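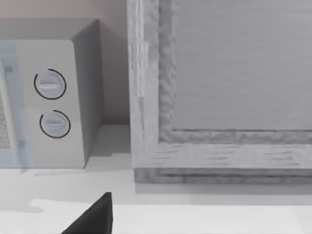
Jong-dae Hong me escribió en cuanto salió el boletín anterior para decirme que lo de las sobras no se arregla con recetas, que se arregla comprando menos, y que llevo meses esquivando el tema. Pues mira, algo de razón tiene (me fastidió un poco, lo reconozco, y tardé un rato en contestarle).

Así que en noviembre hice la prueba. Apunté en la libreta de la cocina todo lo que acababa en la basura, sin trampas, y la lista me dio bastante vergüenza. Medio manojo de perejil, tres veces. Un resto de arroz que guardé con toda la ilusión del mundo en un bote y que no volví a abrir. Pan, mucho pan. Y un calabacín del que prefiero no hablar.

Lo del arroz me tiene loca. Siempre hago de más, siempre. Mi madre lo medía con una taza desportillada y le salía clavado para los que éramos, y yo con báscula sigo sacando comida para un regimiento. Ahora peso 2 raciones justas y, si alguien se queda con hambre, hay fruta. De momento no se me ha quejado nadie.

Con el pan he cambiado de costumbre: lo corto nada más llegar a casa y va directo al congelador, en bolsas pequeñas. Las rebanadas pasan a la tostadora tal cual, sin descongelar. Las puntas las voy juntando aparte para migas, que me salen cada vez mejor, con su ajo y su pimentón y unas uvas si es temporada. ¡Qué cosa más rica y más barata!

El perejil, en un vaso con agua, como un ramo, y con una bolsa por encima. Me lo contó la chica de Bawa, la frutería de la esquina, el día que me vio pedir otro manojo con cara de culpable. Ella me vende ahora medio, y tan contentas las dos.

Y luego está la sopa de los jueves, que ya casi nunca cae en jueves. Saco todo lo que anda suelto por la nevera, lo rehogo despacio con una cebolla y lo dejo 25 minutos a fuego suave con agua o con caldo, si hay. A veces queda estupenda y a veces queda marrón - la última llevaba remolacha y coliflor y tenía un color que no le deseo a nadie - pero con un chorrito de limón se come.

Le mandé a Jong-dae la lista entera, con el calabacín incluido, y me contestó con la suya, que ocupaba el doble. Él tira yogures. Yo no he tirado un yogur en mi vida, así que ese día dormí muy bien.

Para el próximo número me gustaría juntar vuestros trucos, sobre todo los de verdura de hoja, que es donde peor voy. La lechuga me dura un suspiro y las espinacas ni eso. Respondedme a este mismo correo y contadme cómo lo hacéis, aunque os parezca una tontería. Los 10 primeros que lleguen los publico seguro, y los demás según quepan. Si me mandáis también la lista de lo que tiráis, prometo no juzgar a nadie, ni siquiera a los del aguacate.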